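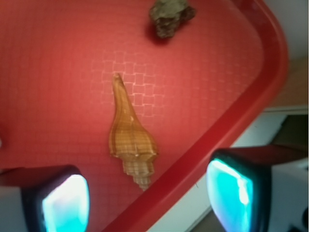 Wrist camera view, shell on the red tray, both fingers in view.

Wrist camera arm picks fine near the base, lands off at the far side of the tray

Posted in Home Builds > Arms and Grippers

Aigars Sakalauskas

I have a small arm at home, built from metal brackets and hobby-grade joints, with a two-finger gripper and a camera at the wrist. The controller is a Brakport board. Detection and grasp planning run in Clirna on an old desktop under the counter. The job is simple: pick an object from a red plastic tray, lift it, put it down somewhere else in the tray.

Close to the base it works well. As the target moves away from the base, the fingers close off center. At the far side of the tray the error is 6 mm, always in the same direction, and the fingers also stop too high. With the plush this does not matter. With the shell it matters a lot, since a grasp on the spire instead of the body pushes the shell out.

What I have done so far:

Redone the hand-eye calibration twice, with a printed board taped flat on the counter. The reported residual is well under a millimeter both times.

Logged 84 grasps with the commanded and the detected position. The error grows smoothly with distance from the base. It does not depend on the object.

Replaced the wrist camera cable, because I had one dropped connection in January. No change.

Reduced the approach speed to 60 mm/s. No change.

The detection itself looks good to me. The outline of the shell is clean even with the pattern of the tray floor behind it. The pads on the fingers are bright in the wrist view and I mask them out before detection.

Is this a calibration problem that the residual does not show, or is the arm sagging? I would like to know before I take the shoulder joint apart, as that takes me most of an evening.

wanyama_user

Sounds like backlash. Cheap servos all have it. I had the same with my first arm and changed to better servos and it was gone. Also a red tray is a bad choice, cameras do not like saturated red. Get a gray mat.

Aigars Sakalauskas

Backlash would give me a spread, and it would change sign depending on the direction of approach. I get the same offset in the same direction every time. I approached one point from the left and from the right and the two results were within noise. I can try another background, but the detected outline is not where the problem is.

wanyama_user

OK then maybe it is the gearbox, I don't know. Mine was backlash.

Valdis Kütt

Smooth growth with distance and a constant direction is geometry. I would leave the shoulder alone for now.

There are two candidates and you can separate them with a ruler and a pointer.

First candidate: sag. The arm is extended further, the moment at the shoulder is larger, the tip drops. Note that sag makes the tip go too low. You write that your fingers stop too high. This already speaks against it, unless someone has entered a gravity compensation value in the Brakport config that is too large. Check the config anyway. The default file I received had a payload term filled in from a heavier gripper.

Second candidate: your plane is wrong. You calibrated against a board taped to the counter, and you pick from a tray. If Clirna is projecting the detection onto a fixed plane (the default in single camera mode), it takes the pixel, draws a ray, and intersects it with the counter plane plus whatever constant height you entered for the tray. If the tray floor is not parallel to the counter, the height is wrong by an amount that grows along the tilt. A camera that looks at the surface at an angle converts this height error into a sideways error. You would see both symptoms together: fingers at the wrong height, and a lateral offset, both growing in one direction. Your residual would stay small because the board really was flat on the counter.

Test:

1. Take all objects out of the tray and leave the tray exactly where it is when you work.

2. Put a pointer in the gripper. A sharpened pencil stub is enough.

3. Drive the tip down in joint mode until it just touches the tray floor near each corner. Write down Z from forward kinematics at each one.

4. Repeat on the bare counter where you can reach it.

If the counter readings agree with each other and the tray readings do not, the tray is tilted or bent. If the counter readings disagree in the same way, look at the arm or at how the base is bolted down.

Can you also post a view of the whole setup? The wrist image does not show what the tray is standing on.

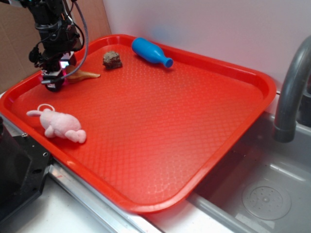
Aigars Sakalauskas

Setup as it stands. The tray is on the kitchen counter beside the sink, set at an angle to the arm so that I can reach more of it. It goes a little over the edge of the basin, and there is the metal rail along the counter under the near rim.

I did the pointer test. On the bare counter the readings agree. In the tray they do not. Z rises steadily going away from the base, and the largest difference between two corners is 3 mm. So the tray is not lying in the plane I gave to Clirna. I had measured its floor height once, at the corner nearest the base, and entered that as a constant.

The gravity term in the Brakport config was zero, so this is not it.

I then put the objects back in and ran a short series with the old plane, to have something to compare against.
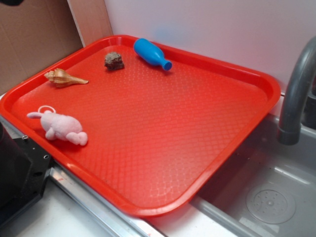
With the old plane the far targets were off in the same way as before. Then I fitted a plane to the pointer readings and entered it as a tilted work surface. For anyone searching later, in Clirna this is the surface normal field in the workspace file, and it wants the normal in the base frame. I entered it in the camera frame the first time and the arm tried to reach below the counter. The soft limit stopped it.

After the correction the lateral error at the far side is small enough that I cannot separate it from detection noise. The height is also right. I have not run as many grasps as in the first log, so please take this as preliminary.

One problem remains. The tray gives slightly when the fingers touch it on the part over the sink, and the contact threshold trips late there.

Valdis Kütt

That fits. A tilted plane in the config is correct as long as the tray is never moved. With a tray that rests partly on a rail and partly over a basin, it will move the first time somebody washes a cup. I would do one of the following.

Put a rigid board under the whole tray, wide enough to reach past the overhang, and shim the board until the pointer readings agree. Then go back to the flat plane. This also removes the flex.

Or keep the tray where it is and touch off at three corners at the start of each session, with a script that writes the plane. Lastow has a short probing routine that does this with the gripper closed. It needs a fingertip offset, which you have to measure once. It does nothing for the flex.

For the late contact threshold, do not lower it for the whole workspace. You will get false contacts in fast moves. Set a lower value for the overhang region only, or limit the descent speed in the last part of the approach.

Aigars Sakalauskas

I have a piece of shelf board that is long enough, so I will go with the first one. The Lastow routine I will try as a check at startup, with a warning if the plane has shifted and no automatic correction.

Marked as solved. The shoulder joint stays assembled.

wanyama_user

Still would change the tray color.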